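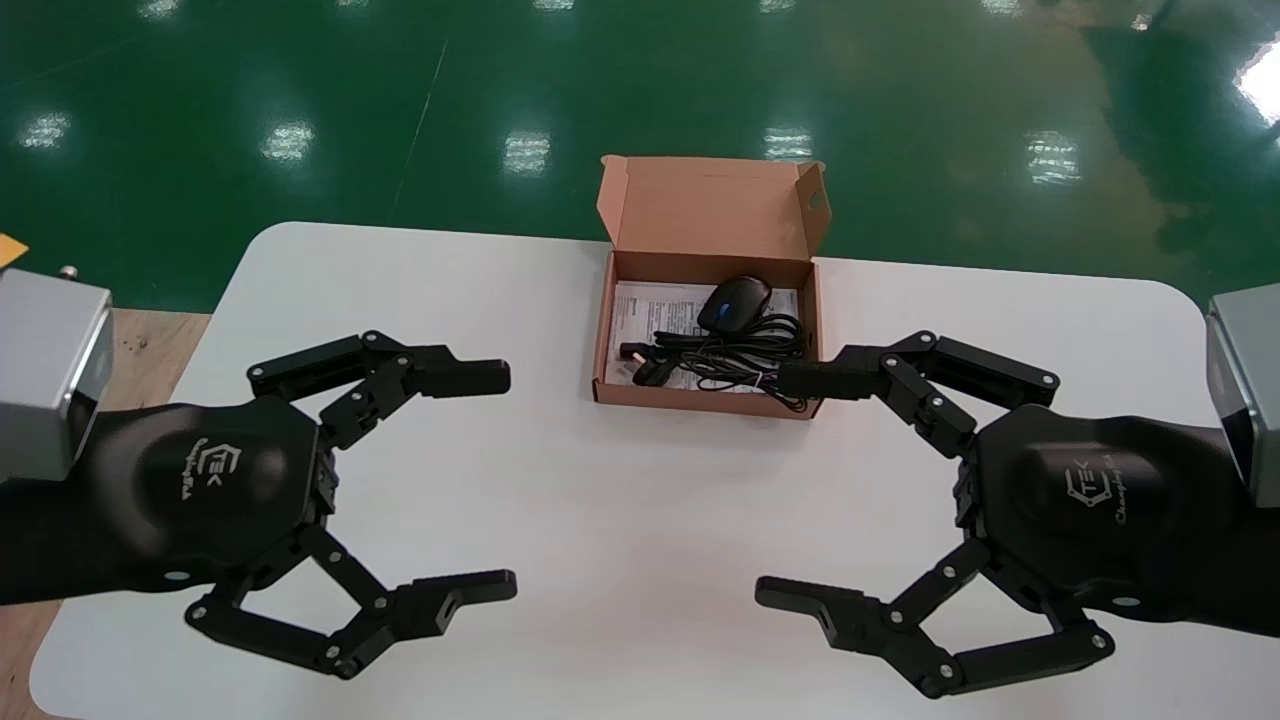

Both hands open, mouse still in its box

21st August

Long day at Cornirton, and my feet are killing me, but I want to get this down while I can still read my own notes. We've changed how we cut up the recordings and I think it's working!

The old way, every episode ran from start to finish in one lump, and the policy had to learn the whole unboxing as a single thing. It was fine at reaching and hopeless at anything with a cable in it. Indira Nambiar has been saying since January that we should mark the moments when one arm ought to wait for the other, and train on those bits separately. I argued with her for ages (I thought it would just give us more labels to get wrong) and I was wrong, so there, it's in the diary.

We had 342 episodes marked up by this morning. The target is 400, so not far off now. I ran the Stimivard split against the old lumps over lunch, 30 trials each, same box and same mouse, and the lumps managed 4 clean lifts. The new split got to 17. I checked the sheet twice before I let myself tell anyone, then told everyone — including the man who came about the door.

Cables are still the sticking point. When the loops hang over the front of the box, the right arm goes for them first and the mouse comes along for the ride. I'd call that a grab and Indira calls it a lift, and we spent a good part of the afternoon on what counts. We settled on this: if the mouse leaves the box before a finger has closed on it, it's a miss. That will knock the score down a bit, I expect, but I'd sooner do it now than have Cordier pick it apart at the review.

Wrist views are next on my list. The head view is lovely for the whole table but it doesn't tell you much about what the fingertips are up to, and from the wrist you get both pads nice and big, plus the other gripper up over the box.

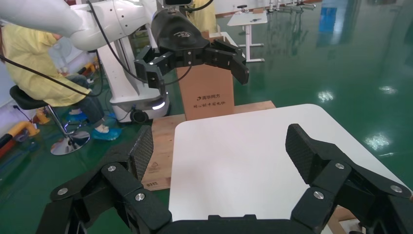

Things for tomorrow

Rescore all 30 with the new miss rule, both sets. Ask Indira whether the Brokenia labels used the same waiting mark as ours or something of their own. Back up the sheet before touching it. Proper shoes.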